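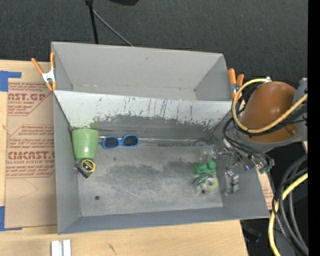
Por Eun-seong Wi

Consejos para montar una celda de clasificación con dos cajas en el taller

Llevamos desde marzo montando en el taller compartido de Mirngate un brazo que pasa objetos pequeños de una caja a otra. Apunto lo que nos ha servido en la parte de mesa, cajas y mangueras. Del programa se encarga Birutė Ozoliņš y lo contará ella en otra página.

Las cajas

Dos cajas grises abiertas por arriba, una detrás de otra, pegadas por una pared. Mejor con la pared común inclinada: los objetos que caen contra ella resbalan al fondo y la pinza no se queda buscando en una esquina vertical. Las nuestras salieron de un lote de Vetudura, de segunda mano, y venían ya con agujeros en el fondo. Conviene mirar si por ellos cabe algo de lo que se piensa clasificar. Un tornillo suelto cabe, un rollo de cinta no.

La pared divisoria es lo que más sufre. La capa clara se raya y acaba saliendo el gris oscuro de debajo. Para el agarre da igual, pero para la cámara no: si la imagen de referencia se tomó con la pared clara y ahora tiene una mancha oscura que la cruza, el programa puede tomar el borde de la mancha por un objeto. Repetid la imagen de referencia cuando cambie el aspecto de la caja. Nosotros lo hacemos cada 2000 ciclos.

Sujeción

Las pinzas de resorte de carpintero, las de mango naranja, van muy bien donde se juntan las dos cajas, una a cada lado. Se ponen y se quitan con una mano. Probamos antes con cinta de doble cara y al limpiar había que despegarlo todo. Después de colocarlas, mover el brazo despacio por todo el recorrido con las cajas vacías y comprobar que ni la pinza ni la manguera rozan los mangos.

La mesa

Dejad puesto el papel marrón de las planchas de acrílico hasta el último día. Tenemos plancha a los lados de las cajas y el papel se lleva los golpes y las rayas. Además se puede escribir encima a lápiz. Para que no se levanten las esquinas, cinta azul de pintor sobre la madera, que sale sin dejar pegamento si no se olvida allí meses. Mal-soon Han prefiere atornillar las planchas. En una mesa prestada yo no lo haría.

Mangueras y cables

Aquí perdimos casi todo un fin de semana. La manguera amarilla y el mazo de cables negros tienen que hacer el mismo bucle, amplio, por fuera del brazo. Si la manguera va más corta que los cables, tira del racor al girar la muñeca. Si va más larga, cuelga dentro de la caja y arrastra lo que encuentra.

Para medir el bucle, llevad el brazo a la posición más estirada y luego a la más recogida, y cortad con 25 centímetros de más. Siempre se está a tiempo de acortar. Las bridas, sin apretar del todo: el mazo tiene que poder deslizarse un poco. Los cables gruesos que van hacia el suelo se llevan por la esquina de la mesa, separados de los finos.

Qué objetos usar para las pruebas

Lo que haya por casa, siempre que sea variado. En la tanda de ahora hay un vaso verde claro, unas gafas de sol de montura azul, un rollo de cinta, un disco negro con el borde amarillo y una pieza de plástico verde. Las gafas son difíciles por la forma. Lo transparente es peor todavía, porque se confunde con el fondo gris, y Soon-im Maeng lo deja para el final de cada tanda. Cuando dos objetos quedan montados uno sobre otro, no los separéis a mano. Es justo lo que hay que probar.

No metáis vidrio ni nada con filo. Tampoco pilas sueltas.

Limpieza

Trapo de microfibra con agua y una gota de jabón, y secar enseguida. El estropajo deja el fondo lleno de rayas finas que luego brillan con la luz. Las manchas oscuras anchas salen a medias con alcohol; las que no salen, se quedan. El limpiador Plendach que había en el armario dejaba una película y lo retiramos. Antes de meter las manos en la caja, parada de emergencia pulsada, aunque sea para recoger un papel.

Repaso antes de cada sesión

Pinzas de resorte firmes.
Racor de la manguera apretado a mano.
Cinta azul sin levantar.
Nada apoyado en el borde de las cajas.
Velocidad baja en los primeros 6 ciclos.

Los racores de repuesto están en el cajón de abajo, en la bolsa que pone Mittal. Quien gaste el último, que lo apunte en la hoja de la puerta.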